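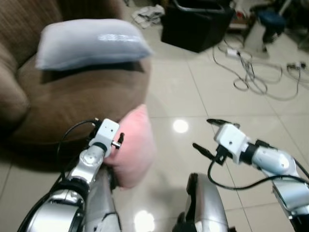
Wednesday, April 2, 2025

Morning, before the first run

I came in early today to look after the two-arm machine before anybody needed it. We are using it for the Praludo task: two pillows, one round chair, pick up and put back, again and again. The arms have now passed 3,000 runs since the last full check, and in my notebook I had promised to stop at this number and open the wrists. So I stopped.

I began with the screws of the wrist blocks. On the left side two of them were not tight. They were not falling out, but I could turn each one a little with only two fingers on the key, and that is too easy. I took them out, cleaned the old thread glue with a small brush, put new glue and closed them again. On the right side all were good. I marked every screw head with a thin line of yellow paint pen, and so next time I will see from outside if something has moved. I should have done this already in June, when we put the machine together in Olham, but at that time I was only happy that it was standing.

Then the cables. I have written about them in this diary many times and I am a little tired of them. The black cable of each gripper goes out in a free loop and comes back along the arm. The loop must be long enough for the wrist to turn completely, but if it is too long it touches what the gripper is holding. I measured the left loop with a tape when the arm was straight, and I made it 80 millimeters shorter at the lower clamp. After this I turned the wrist slowly by hand to both ends. The cable was bending softly and did not pull on the plug.

The right one I left as it was. I wanted to change only one thing and see the difference.

Late morning

I did the homing of both arms, first left, then right. The left elbow gave an error on the first try, code 137, and this code means only that the joint was not in its starting area when the power came. I moved it by hand a few degrees and started again. No error. I wrote the code on the paper sheet anyway, with the hour, because Wang support always asks for the hour.

After this I ran the two arms against each other at low speed, with the soft limits on. 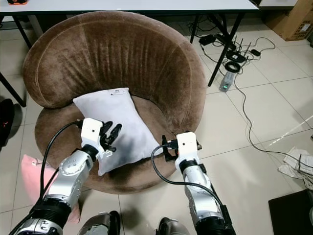

Setting the grip force is the part of my work that I find most difficult to explain in the handbook. A number that is good for the pink cushion is not good for the white pillow, and the pillow also changes after many days of pressing. With the white one lying diagonally on the seat, and its upper end leaning against the inner back of the chair, the two hands come to it from different sides, left side and right lower edge, and each must give a different pressure. If both give the same, the pillow turns. I put the left force down by two steps and kept the right one. Then I did five slow closings and I watched only the fabric, not the screen. On the screen everything looks correct much earlier than it is.

I also checked that the fingers do not rub on the velvet of the chair when they come down near the front of the seat. The safe height in the program was written for the old chair, from before we had the round one. I raised it by one centimeter. Now the movement looks less elegant, but I prefer this to a worn finger pad. We have only one spare pair and Sinduven needs three weeks to send more.

I ate my lunch standing at the table, and I wrote half of this there. My soup was too salty. 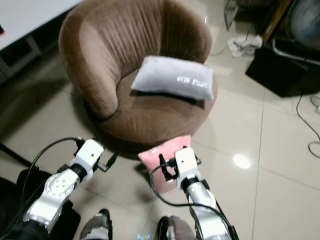 Afternoon, the long test

I started the test after lunch with 100 cycles as the goal. For the first part I sat on the floor to see the joints from below, and I could hear the left shoulder making a small dry sound at the top of its movement. It is not every time. I could not find where it comes from. The cover is not touching, and the bolts on the joint cap are tight. Maybe it is the ring under the cap. I will order grease of the right kind and open it next week.

The right cable is the next thing. It lies over the front of the pink cushion when the right gripper has it, and I do not like this. I think I will shorten it too, but less than the left, maybe half, and I will put a second clamp close to the black joint.

The test finished without a stop. I backed up the settings, with the new forces and the new height in a separate file, and switched off the arms in their rest position.

To buy: paint pen (mine is almost dry), thread glue, cable clamps in the small size, grease.

Ask Sinduven again about the finger pads.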